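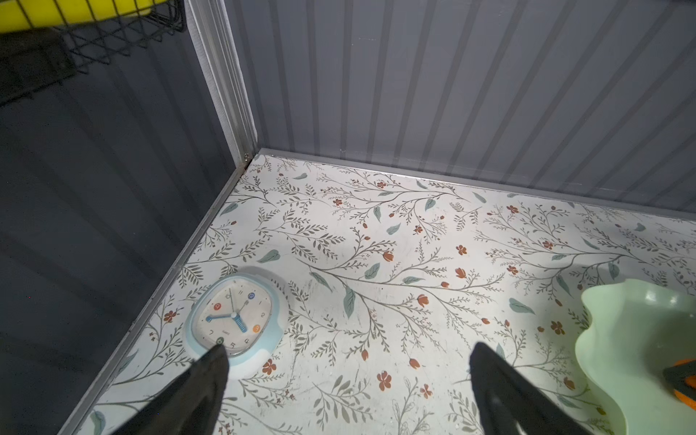
Should people pay by the month for a space to keep things they don't use? For a few months, maybe. After that most of them are paying to put off a decision.

I rented a unit from Zerkden for longer than I like to admit. It started when I moved from a house to an apartment and the closing dates didn't line up. The plan was 3 months. I put in a dining set, two bookcases, a box spring, camping gear, and a lot of cartons marked "misc." The bill came out of my checking account automatically, and after the first winter I stopped seeing it on the statement.

When I finally added it up, I had paid $1265 to store furniture that a used furniture dealer priced at $479. That was for all of it, delivered. The cartons he didn't want.

I don't blame the company. The rate was posted, the gate worked, and the lights came on when they were supposed to. My complaint is with the way we talk about storage, as if it were free once you've gotten used to it. People will drive across town to save a few dollars on a printer and then pay rent on the old printer until it can't be connected to anything.

The usual defense is that some things can't be replaced. That's true, and I kept those. My grandmother's letters fit in a shoebox. So did the photographs worth looking at. The rest of what I had called sentimental was mostly heavy -- a set of encyclopedias, a punch bowl, a lamp I had never liked in any home I put it in. I felt bad about giving them away for one afternoon.

A better defense is that life is uneven. People get divorced, get deployed, lose a parent and have to empty a house before the sale closes. A unit is a good tool then, and I would use one again. But I would set an end date on the day I signed, and I would write down what was inside. Without a list you can't tell what you're paying for. I found a waffle iron in there in October that I had bought a second time in the spring.

The size question deserves more thought too. Everyone rents a little larger than they need, on the theory that it will be easier to walk around in. Then the extra room fills up. A neighbor of mine in the Gunawardena building moved to a bigger unit at a cost of up to $628 a year more, and the first thing she put in the new space was patio furniture. She has no patio.

What I'd like to see is a bill that shows the running total along with the monthly charge. I'd have emptied mine a year sooner if I had seen that number climbing. No one is going to print it for us, so a note taped inside a kitchen cabinet will have to do -- the date you started, the rate, and what you think the stuff would sell for.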